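November, 11:40 pm
by the night shift at bench 5
3 comments · 14 shares

Still too wound up to sleep, so I'm writing this in bed with the laptop on my knees. The no-labels run finished its grasp practice tonight and I think the method works!

For anyone who skipped the last few entries: we want the arm to learn picking things up without a person marking every good and bad grab. The Siriwardena version needed 2000 hand-marked grasps before it did anything sensible, and I marked a painful share of those myself. The new version gets its own score. It tries a grasp, lifts, checks how far the fingers closed, and if they stopped early it calls that a catch. Then it drops the thing on the other side of the divider and goes again. When one side is cleared out, it works back the other way. I can sit there and eat noodles.

Tonight was all about the mixed set. I've been digging in the toy box for awkward shapes – flat ones, soft ones, things with holes – and I'm pretty proud of the selection. 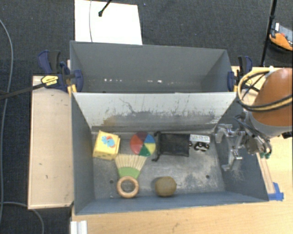

The mixed set in the front half of the bin, fan toy and black pouch included.

The wooden ring on that fan toy is my favorite test. The old policy always went for the middle of whatever it saw, and the middle of a ring is nothing at all. After 2000 tries on its own score, the new one goes for the rim. I watched it do that again and again and I may have clapped (alone, in the lab, with my mouth full).

The pouch is a different story. Thin fabric lets the fingers close nearly all the way, so the score says "missed" even when the pouch is hanging there in plain sight. Bad signal, and it's teaching the arm to avoid soft stuff. Gitov has the same trouble written up in their notes, and their fix was to compare a picture from before the lift with one from after. I want to try that next. It's maybe 20 lines of code, plus a day of finding out why those lines don't run.

Also need to redo the baseline with the Ondton settings, or the comparison isn't fair. I keep putting it off. And the Junda people are waiting for plots, so I should pick colors that still read in gray this time.

Alarm's set for 5. First job is the before-and-after check, then coffee.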